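Section 2: Getting your Vurkano mirror on the wall and living with it

Right, you've got the box open and you've read the safety sheet (please say you have). I've fitted more Vurkano mirrors than I care to remember, so I'll take you through it the way I do it at home.

CAUTION: Switch off the bathroom circuit at the consumer unit before you touch any wires. The wiring must be done by a qualified electrician. I mean it!

1. Lay the mirror face down on a folded blanket and slide off the wall bracket. It's stiff the first time.

2. Hold the bracket where you want it and get the level on it. Mark the 2 outer holes in pencil.

3. Check for pipes and cables with a detector, then drill. Tiled walls want a tile bit and a slow speed - no hammer action until you're through the glaze.

4. Push in the plugs, screw the bracket up and give it a good tug.

5. Get your electrician to connect the supply lead. Leave 10 cm of slack or you'll be cursing when you lift the mirror on.

6. With 2 people, hook the mirror over the bracket and lower it until it clicks.

Note: if you bought the Bukon bracket separately, the packers go behind it, and the instructions in that box show them the wrong way round. Hannelore Gruber in our spares team is getting the leaflet redrawn.

Cleaning

Spray bottle in one hand, cloth in the other, and press it flat to the glass. 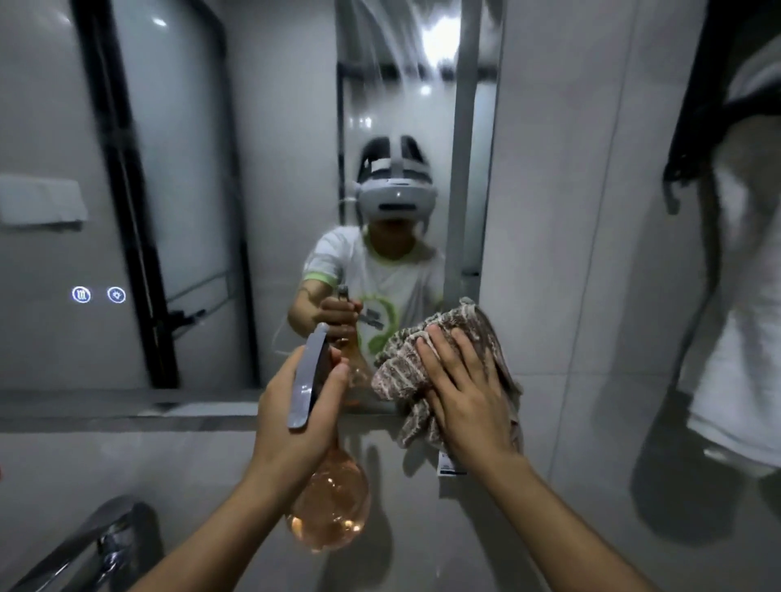
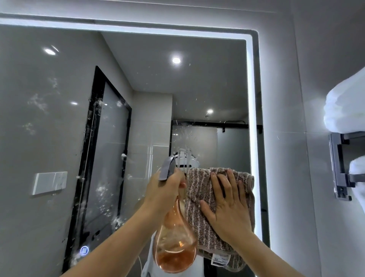
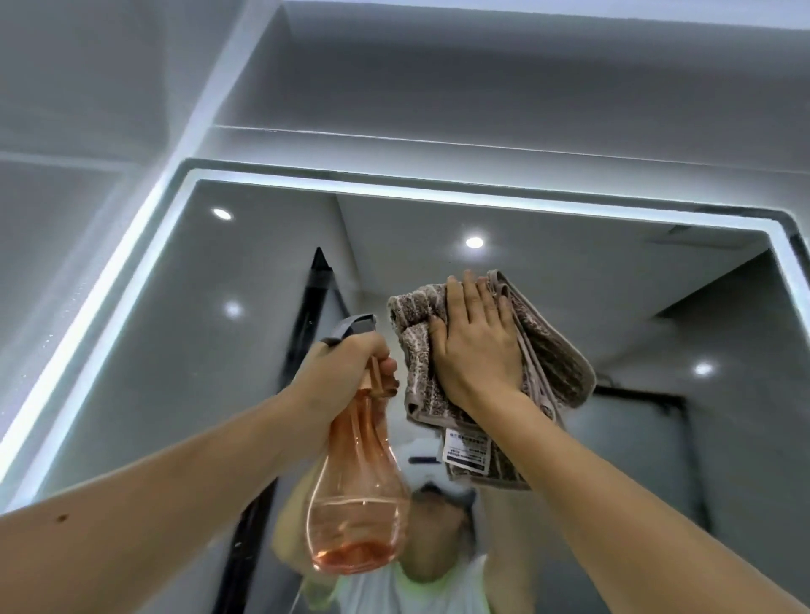 7. Turn the power back on and hold the touch button until the light comes up. Tap for on and off, hold for brighter or dimmer. It remembers your last setting, even after a power cut.

8. To pair the mirror with a Mancuso motion sensor, hold the button until the light blinks, then walk past the sensor. Still blinking? Move the sensor nearer and have another go - mine took a few tries.

CAUTION: Don't hang anything off the edge of the mirror, however handy it looks for a dressing gown.

Note: fault code 224 means the demister pad isn't getting power. Turn everything off and ask your electrician to look at the pad connector, which can work loose when the mirror is lifted on. If the code comes back, ring us before you take anything apart.

Revised November 15, 2022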